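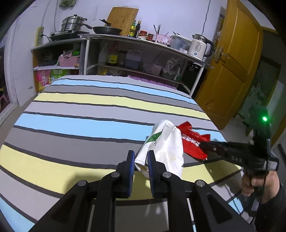
Jirholm metal-framed kitchen shelving unit, curved grey top

Item no. 1628

A freestanding unit for bedsits, studio flats and any room where the cooking has to share space with the bed. The frame is metal and the countertop is grey with a curved shape. It stands against a plain wall and needs no fixing for normal use.

On the counter in our picture are an induction cooktop with a stacked steamer pot, a long-handled frying pan, sauces and jars, a pink holder for chopsticks, a clear storage container and an electric kettle. The bamboo cutting board leans upright behind the pan. Cookware, food and bedding are not included.

Details
Frame: metal
Top: grey, curved
Supplied: flat, with bolts and hex key
Assembly: two people, 32 minutes
Guarantee: 10 years on the frame

Using it with a cooktop
Place the cooktop on the left section if your socket is on that side. Keep the cord clear of the cooking surface. Leave a gap between the cooktop and the wall, and don't stand bottles next to a hot pan.

Care
Wipe with a damp cloth and dry straight away. No scouring pads. Check the bolts again after the first month.

Spare parts
Replacement feet and bolts are sold as pack 2442. For other parts, write to Bronwyn Halliday at the Jirholm parts desk and give the item number.

Page updated 4 August 2022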